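Print this page | E-mail this to a friend

Search reviews Go Advanced search

Jinstead Kitchen Practice Kit, second edition, with the Good Practice Booklet
Reviewed by Tahmineh Shahbazi

Short version first, I have a class Saturday. Buy it for the booklet. The felt food is nice. The spiral binding is not.

Longer version. Jinstead sells this as a starter set for people doing pick and place work with a small arm in a home style kitchen. You get felt food, felt plates, a pad of log sheets, a roll of floor tape and the booklet, which is a set of house rules for running an arm near people and near breakable things. Rules are what I paid for. We had our own, on a whiteboard, in three people's handwriting, and they disagreed with each other.

Booklet is 30 pages. Reads fast. Written by someone who has clearly stood next to one of these things with a hand on the stop button. It doesn't replace the real safety standards for your machine and says so on page one, good. Also says read your arm's manual before theirs. Also good. If you run anything big, or anything with a blade, go get proper help, this kit is not for you.

What's in the rules, the ones I kept:

Soft before hard. New task gets run with felt first, then plastic, then real things. No skipping a step because the demo is at 4 pm. We skipped it once before we owned the kit and I am still finding bits of that bowl.

Stop button in reach of the person watching, not the person typing. If one person is doing both, slow speed only.

Log the setup before the run. What's on the work surface, where, what tool is on the wrist. The log sheet has a box for this and a box for what changed since last time, second box is the one that has saved me hours.

Anything in reach of the arm counts as part of the setup. This is the rule I argued with most. It means your jars and your cutting board go on the sheet even if the task has nothing to do with them. Annoying to write up. I came round to it. An arm that can reach a glass jar can knock a glass jar, dosen't matter what you told it to pick up. Booklet gives you two choices, move it or list it, and if it's glass they'd rather you moved it. I agree with them. 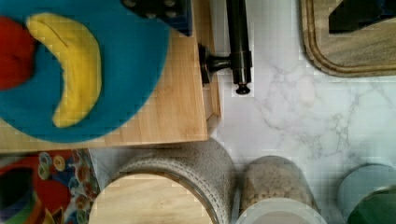

Felt banana on the blue plate, with three containers along the near side of the counter.

The felt pieces. Banana is the best one. Plush, holds its curve, seam along the top. A curved thing is a much better test than a block, you have to think about which way it's lying before you close on it, and the booklet has a decent half page on exactly that (approach across the curve, not along it, close slow, lift straight, pause, then move). The pause is a rule too. Count of 2 at the top of the lift before any sideways travel. Felt silly. Cut our drops anyway.

Felt plate is fine. It's flat and it's soft, so if you come down too low you get a dent in felt and not a bill. It does slide on a smooth board if you drag the food off instead of lifting. I put a bit of shelf liner under mine. Booklet says nothing about this and should.

Fuzz. Felt sheds. Rule 9 says wipe the fingertips down between sessions and I'd say between runs if your pads are rubbery. The Dustari brush we already had does this well, the cloth that comes in the kit just moves the fuzz about.

Log pad. 133 sheets, odd number, whatever. Good thick paper, takes pencil. Columns too narrow for my writing. There's a line for the name of the person who called a stop and no line for why, so everybody writes why in the margin. Fix that please. And the rule that goes with it is one of the best in the book: anyone in the room can call a stop, and you don't ask them to justify it until the arm is parked. Beginners are much quicker to speak up once they've read that.

Floor tape. Use it. Mark where people stand. Ours is an L shape on the kitchen side and it stopped folks leaning over the counter to get a better look.

How it compares. I've used the Indesico set as well, cheaper, hard plastic food, rules on a single laminated card. The card is OK for the wall. Too short to train anyone from, and it has nothing on setup logging. Yazdani do a fancier one with a binder and a test at the back. Liked the test, couldn't get anyone to finish the binder. Jinstead sits in between and people do read it.

Gripes, quick:

Spiral binding came off in 2 places by the end of March. For something meant to sit open on a counter this is poor. I've punched mine and put it in a ring binder.

No kids page. They sell it to schools. There should be a page on running it with kids in the room, distances, who holds the stop, all that. I wrote my own.

Speed advice is vague. "Slow enough to react" is a fine idea but give people a starting setting as a percent or something and let them adjust.

Order of the chapters. Packing up comes before starting up. Why.

Replacement felt only sold as a full set. I need one banana.

Would I buy it again, yes. Already did, one for each bench. If you've got decent felt food allready, ask Jinstead if they'll sell you the booklet and log pad on their own, they did for a collegue of mine when she wrote in.

4 out of 5. Loses the one for the binding.

T.S.

Print this page | E-mail this to a friend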